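Preguntas frecuentes - Armarios bajos de archivo, serie Oltside

Finuvik Mobiliario de Oficina
Última revisión: 23 de abril de 2022

Medidas y carga

¿Qué archivadores caben en un armario Oltside?
Los de palanca en formato A4 y folio, con lomo ancho o estrecho. En folio conviene comprobar la altura libre entre baldas antes de colocarlos de pie, sobre todo si la balda intermedia se ha montado en la posición alta. Las cajas de archivo definitivo solo entran tumbadas.

¿Es mejor guardarlos de pie o tumbados?
De pie, con el lomo hacia la puerta, siempre que la altura lo permita. El mecanismo de palanca trabaja peor cuando el archivador pasa meses tumbado con otros encima: las anillas se desalinean y las hojas inferiores se marcan. Tumbados y en una sola capa no hay inconveniente.

¿Se puede cambiar la altura de las baldas?
Sí. Los laterales llevan taladros para portabaldas en toda la zona útil. Hay que vaciar la balda, levantarla por la parte trasera y sacarla inclinada. Los cuatro portabaldas deben quedar en la misma línea de taladros; una balda coja carga el peso sobre una esquina y acaba por deformarse.

¿Sirven las baldas de la serie Brarkier?
No. El fondo es distinto y la balda Brarkier no apoya en los portabaldas posteriores. Las referencias de repuesto para Oltside empiezan por 2324.

Puertas y bisagras

¿Qué tipo de bisagra llevan las puertas?
Bisagra metálica de cazoleta, oculta con la puerta cerrada. La placa va atornillada y el brazo articulado queda a la vista al abrir.

Las puertas no quedan a la misma altura. ¿Cómo se corrige?
Afloje los tornillos de la placa en todas las bisagras de la puerta afectada, desplace la hoja en vertical y vuelva a apretar. Para cerrar o abrir la junta central se usa el tornillo delantero del brazo. Gire un cuarto de vuelta cada vez y compruebe el resultado con ambas puertas cerradas.

La puerta roza con un archivador al cerrar.
Casi siempre se trata de un archivador girado cuya esquina sobresale hacia el frente de la balda. Basta con alinearlo por el canto delantero y empujarlo hasta el fondo. Si aun así roza, revise el ajuste de profundidad de la bisagra.
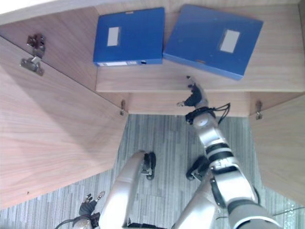 ORDEN INTERIOR Y ETIQUETADO

¿Cómo conviene alinear los archivadores tumbados?
Con el canto paralelo al frente de la balda y sin montar uno sobre otro. Dos archivadores azules como los de la fotografía, uno casi a escuadra y el otro en diagonal, ocupan más frente del necesario, y la esquina del segundo queda adelantada. Puestos ambos a escuadra, se aprovecha mejor el ancho y se extraen sin arrastrar el contiguo.

¿Dónde se coloca la etiqueta?
En el lomo y en la tapa, si el modelo dispone de las dos ventanas. La etiqueta de la tapa es la que se lee desde arriba con el archivador tumbado, caso habitual en un armario bajo. Todas las ventanas deberían mirar hacia el mismo lado.

¿Qué datos debe llevar?
Serie documental, ejercicio y número de orden. El nombre del responsable no se recomienda: cambia con más frecuencia que el contenido. En nuestra propia oficina, Rhea Ignacio añade la fecha de expurgo a lápiz en la esquina inferior - se borra y se reescribe sin imprimir otra etiqueta.

¿Se puede usar un código de colores?
Sí, con pocos colores y una tabla de correspondencias pegada en la cara interior de una puerta. Si todo el archivo es del mismo color, la distinción recae en la etiqueta.

Limpieza y conservación

¿Cómo se limpia la madera?
Paño de microfibra apenas humedecido, en el sentido de la veta, y secado inmediato. No aplique productos con silicona ni amoniaco. Las motas pequeñas que no salen con el paño pueden tratarse con goma blanca de dibujo, sin presionar.

¿Y los archivadores de plástico?
Agua con jabón neutro. Los roces leves en las tapas son desgaste normal y no afectan al cierre. Sustituya el archivador cuando las anillas dejen de casar.

¿Hay que engrasar las bisagras?
No en uso normal. Una revisión anual del apriete es suficiente; muchos clientes la hacen en noviembre, antes del cierre del ejercicio.

Pedidos y garantía

¿Cuánto dura la garantía?
3 años para la estructura y las bisagras. El plazo de devolución es de 14 días desde la entrega, con el mueble sin montar.

¿A quién se dirigen las consultas técnicas?
A Aurel Bucur, servicio posventa, mediante el formulario de contacto. Indique la referencia que figura en el albarán y adjunte una fotografía de la bisagra o balda afectada.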